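Publications > Saline Project > Garment Handling > Section 4
Overview Methods Data Results References

4.2 Collection of Grasping Examples

Examples were gathered at the Ludirgate site during September. Each operator guided the arm by hand control through one full task: approach the pile, take hold of a single garment, lift it clear and set it down in the sorting area. Garments were mixed by color and fabric before each run, and no attempt was made to arrange them. A run ended when the operator released the garment or after 13 failed grasps.

The wrist view was recorded together with finger position and arm motion. We kept this view as the main input to the Vekau model because the fixed overhead view often lost the fingers behind the forearm at the moment of contact. 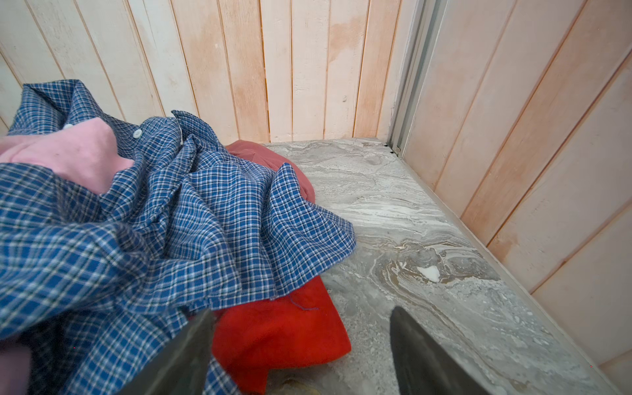

Figure 2. Wrist view with the gripper open in front of a mixed pile. A plaid shirt lies over red-orange and light pink garments.

Operators were asked to choose the garment lying on top whenever its edge could be reached. Where two garments were tangled, either choice was accepted – the label records the garment first lifted. Courtois reviewed the labels and returned unclear runs to the operator for a second reading.

The collection contains 350 runs, of which 200 were used for training in the first round. The remainder were held back for the comparison with the Masson baseline described in Section 5. Failed grasps were kept in both parts, with the time of each failure marked.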